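作業ノート 2019年5月31日

朝から湿気がひどい。窓を開けても閉めても変わらないので、結局開けっぱなしで作業した。シェラックを塗るには最悪の日なんだけど、こういう日にどこまで粘れるかも知っておきたいし、試験板はもう研いであるし、ということで決行。結論を先に書いておくと、半分は失敗です。でも面白い失敗だったので長めに書く。

フレークの溶かし直し

まず溶液の話。先週溶かしたErkettiのオレンジ（ワックス入りのほう）が、まだ瓶の底に飴みたいな塊を残していた。前に使った人が瓶を振らずに棚に戻したんだと思う。たぶん私です。一度底で固まると溶けるのに本当に時間がかかるので、今回は塊を割り箸で崩して、湯せんにはかけず、思い出すたびに瓶をひっくり返すという原始的な方法でやった。昼過ぎにはだいたい消えた。アルコールだから火の近くでは絶対にやらないこと。新しく来た人のために書いておく。コンロの横に瓶を置いたのは誰ですか（これは私じゃない！）。

それとは別に、脱ロウの淡色を新しく仕込んだ。フレークはコーヒーミルで軽く挽いてから入れると早い。ただし挽きすぎると粉が熱を持ってミルの内側にくっつくので、短く区切って回す。ミルはシェラック専用のやつ、赤いテープを巻いてあるほうです。巻いてないほうはコーヒー用。前にJytteさんが一日じゅう「今日のコーヒーは家具の味がする」と言っていたことを思い出してほしい。

仕込んだ量は1,000ml。ちょっと多かった。シェラックは溶かした瞬間から少しずつ古くなっていくもので、アルコールとゆっくり反応して、そのうち塗っても乾かなくなる。ラベルに仕込んだ日を必ず書くこと。日付のない瓶が棚の奥にいくつかあったので、ガラス板に一滴たらして様子を見ている。爪を立てて跡が残るようなら処分。夕方の時点で一本はまだベタベタしていて、これはもう駄目だと思う。捨てるのが惜しい色なんだけど、惜しいと思って使った去年の額縁がどうなったか覚えているので、捨てる。

試験板

板は9枚。全部同じブナの端材から取った。木口に鉛筆で印をつけてある。下地は水引きしてから毛羽を落として、目止めをした板としない板を混ぜた。目止めは軽石の粉をタンポで擦り込むやつで、私はこれがすごく好き。粉が木の粉と一緒に導管に入っていって、急に表面がつるっとする瞬間がある。手のひらで分かる。あれを味わうためにこの仕事をしていると言ってもいいくらい。

タンポは芯がウール、外が着古したシーツ。新品の木綿は糊が残っていてだめだった。洗っても洗ってもだめ。Oluf Vestergaardが家から持ってきてくれたシーツが今のところ一番いい。薄くて、毛羽が出なくて、ちょっと透けるくらい。もう残りが少ないので、古いシーツを捨てる予定の人は声をかけてください。花柄でもかまいません。

塗りは八の字と円をひと通り、最後は木目に沿って流す。午前中に塗ったのはどれもそこそこ。問題は午後で、塗ったそばから表面が白くぼやけてきた。いわゆるカブリ、白化です。アルコールが飛ぶときに表面の熱を奪って、そこに空気中の湿気がつく。分かっていたことなのに、目の前で白くなっていくとやっぱり焦る。焦ってタンポを強く押し当てたら、今度は下の層を引きずって、波みたいな跡が残った。最悪。

で、ここからが面白いところ。波になった板を一枚あきらめて脇に置いて、別の白化した板に、ほとんど乾いたタンポにアルコールだけを少し含ませて、さっと撫でてみた。押さない、止まらない、飛行機が着陸してすぐまた離陸するみたいに。そうしたら白さがすうっと引いて、下から木の色が戻ってきた！本で読んだことはあったけど、自分の手で成功したのは初めて。調子に乗ってもう一枚やったら、止まった場所に丸い跡がついた。調子に乗るとすぐこれ。

Declanには「明日まで放っておけば勝手に直ることもある」と言われた。そういうことは先に言ってほしい。というわけで白化した板を一枚、何もせずに棚に残してある。触らないでください。印は木口に「待」。

色の話

オレンジのフレークをそのまま重ねていくと、思っているより早く赤くなる。三回くらいまでは蜂蜜、そこから先は紅茶、気がつくと古い旅館の廊下。ブナみたいに元が淡い木だと特に分かりやすい。今日の板だと私は紅茶の手前で止めたやつが一番好きで、Unnurは一番濃いやつがいいと言う。好みだからしょうがない。ただ、お客さんに見せるときは必ず窓際と電球の下の両方で見てもらうこと。電球の下では全部おいしそうに見えてしまう。

脱ロウの淡色を先に薄く引いてからオレンジを重ねると、色の入りがかなり穏やかになった。最初の層が木に蓋をしてくれるからで、ムラも減る。逆に、木口のほうはどれだけ気をつけても濃くなる。ここは目止めをもう一度やってから比べたい。

框組みの扉になると、色はもっとややこしい。鏡板と框で木目の向きが変わるし、モールディングの溝にはどうしても液が溜まって、そこだけ一段濃い線になる。逆に、縁を明るく拾って、暖かい橙褐色の面に淡い金色の線を通すような配色もあって、開いて斜めになった扉だとその線がよく目に入る。塗りでこれをやるなら、溝は筆で先に決めておいて、面はあとからタンポで仕上げる順番だと思う。
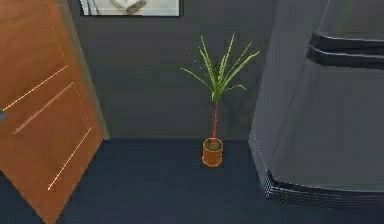

研ぎと道具

塗膜が締まった板から順に、1,000番の耐水ペーパーで研いだ。潤滑はミネラルオイルをほんの少し。水は今日みたいな日に使う気になれなかった。石鹸水でやる人もいるけど、シェラックはアルカリに弱いので、石鹸の種類によっては曇る。これは以前Villads Ingvarssonが机の天板を一台まるごと曇らせて証明してくれました。本人の許可を取って書いています。

研いでいると、塗っているときには見えなかったものが全部出てくる。虫が一匹、タンポの毛が何本か、私の指紋。指紋は親指だと思う。角も一か所抜けた。角は研がない、角は撫でるだけ、と紙に書いて作業台に貼っておいたのに、その紙の上に道具箱を置いていた。

Nikellのペーパーは前のロットより目が揃っている気がする。値段が上がったぶんなのか、たまたま当たりだったのかは分からない。Frandsenの研磨パッドのほうは、オイルを含ませたら端からほぐれてきたのでおすすめしない。乾式なら使えそう。残りは木工旋盤の横の引き出しに入れた。

刷毛も洗った。シェラックの刷毛は完全に固まってもアルコールに浸ければ戻るので、そこは気が楽。ただし根元の金具のところに残りやすくて、そこが固いまま使うと穂先が割れる。一本、もう割れているのがあった。穂先を紙で巻いて形を整えてから吊るしておくと長持ちします。瓶に立てっぱなしにするのはやめよう、本当に。穂先が全部同じ方向に寝癖みたいに曲がっている。

Fikdaleの棚のこと

昼にFikdaleから電話があって、書棚の納品は9月でいいとのこと。急がなくてよくなったのはありがたい。湿気の少ない時期に仕上げの塗りを持っていける。棚板の枚数が増えるかもしれないとも言っていたけど、まだ決まりではないそうなので、材料は今のところ増やさない。

仕上げはシェラックだけでいいのか、上にワックスをかけるのか、先方はまだ迷っているらしい。本棚なら私はワックスをかけたほうがいいと思う。本の出し入れで擦れるし、手入れもしやすい。ただ、棚の一段に観葉植物を置くつもりだと聞いて、ちょっと考えこんでしまった。水の輪染みはシェラックの大敵なので、その段だけ油性ワニスにするか、受け皿をちゃんと使ってもらうか。色を合わせるのが難しいので、できれば受け皿でお願いしたい。Jytteさんが次に電話するときに聞いてもらうことになった。

フレークの在庫は、オレンジが約1,000g。書棚には足りると思うけど、試験でどんどん使うとあやしい。淡色は次の注文で足しておく。

夕方の様子

帰る前にもう一度全部見た。午前に塗った板はしっかりしていて、光に斜めに透かしても変な段差がない。午後のは正直ばらばら。アルコールで白さを消した板は、消えた直後は完璧に見えたのに、今見るとうっすら曇りが戻っている場所がある。下の層にまだ湿気が残っているのかもしれないし、アルコールが足りなかったのかもしれない。ここは分からないまま。「待」の板はまだ白い。

光沢が一番きれいに出たのは、目止めをして、淡色を先に引いて、タンポをかなり絞って塗ったやつ。油（私はくるみ油）をほんのちょっとだけ使った。油を足すと滑りがよくなってつい多めにしたくなるけど、あとから表面に浮いてきて曇るので、指先につけてタンポにちょんと触る程度で足りる。今日はこの「ちょん」がうまくいった。Unnurにやって見せたら、「ちょん」の量が毎回違うと指摘された。否定できない。次はスポイトでやってみる。

次にやること

・「待」の板を月曜の朝に見る。それまで誰も拭かない、息も吹きかけない。
・波になった板は剥がして再利用。アルコールとスチールウールで落ちるはず。
・木口の目止めを二度やった板と一度の板を並べて比べる。
・框と鏡板を組んだ小さい見本を4枚作る。溝を先に筆で塗る順番と、あとで塗る順番で分ける。
・湿度計の電池を替える（朝からずっと同じ数字だったので変だと思ったら、止まっていた）。
・古いシーツを募集する紙を入口に貼る。

ガラス板の一滴テストは窓のそばに置いてあります。上に物を置かないでください。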